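3.2 遥操作示教的采集过程

在说明采集流程之前，我们想先多交代几句为什么要在仿真环境里做遥操作。最初的方案是手把手拖动示教，由操作者直接扶着机械臂走完全程，Ludivine Leblanc 带着大家在实体平台上试了很久。拖动示教的好处很明显，手上有力感，新手也敢做；麻烦在于操作者的手和前臂常常挡住腕部相机，录下来的图像与策略日后自主运行时看到的图像差别太大。几番商量之后，我们把主要的采集工作搬进了 Skirnex 仿真器，拖动示教则留作对照组，具体比较放在第5节。

每次示教开始时，操作者面前有两个窗口，一个是房间的全局视角，另一个是腕部视角。手柄的平移和旋转按固定比例映射到末端执行器，扳机控制两指开合。我们请操作者先花一点时间熟悉腕部视角，张开夹爪，慢慢转动手腕，看看两根手指在画面里怎样随着视线移动，等心里有数了再去接近目标物。这一步看似琐碎，却是 Puspita Goh 再三坚持要写进操作手册的，我们后来都很感激她。图3给出了腕部视角的一帧，夹爪处于张开状态，指间没有物体，背景大部分是单一的灰色平面，右上角露出一幅倾斜的带框风景画。像这样近乎没有纹理的背景，对依赖视觉的策略并不友好，操作者也容易一时失去方位感，因此我们允许他们随时切回全局视角，切换的时刻会一并写入日志。
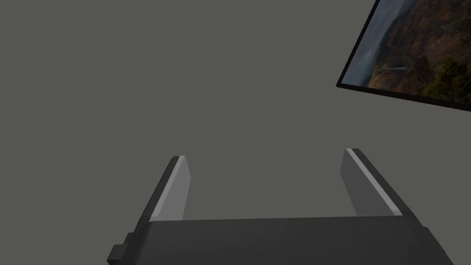
图3 仿真环境中的腕部视角，夹爪张开，未夹持物体。

3.3 示教数据的筛选与切分

我们一共收集到1074条示教轨迹，其中151条没有进入训练集，原因包括中途断连、目标物掉出工作空间，以及操作者自己按下了“放弃”键。对于最后一类，我们的态度比较宽容：放弃并不代表做得不好，很多时候恰恰说明操作者对自己要求很高。这些轨迹仍然完整保留，供日后研究失误与恢复行为时使用。

余下的轨迹按夹爪开合状态和末端速度切成四个阶段，依次为接近、对准、夹取和放置。自动切分的结果由 Genivaldo Miranda 与 Sylvain Chauvin 分头复查，两人意见不一致时，便坐到一起把录像重新放一遍，直到都满意为止。复查中改动最多的是“接近”与“对准”的分界，因为有些操作者习惯边走边调姿态，动作连贯得很漂亮，却让速度阈值无从下手。对这类轨迹，我们以末端姿态最后一次明显调整的起点作为分界，并在标注文件中另加记号，方便后来的使用者按自己的需要重新划分。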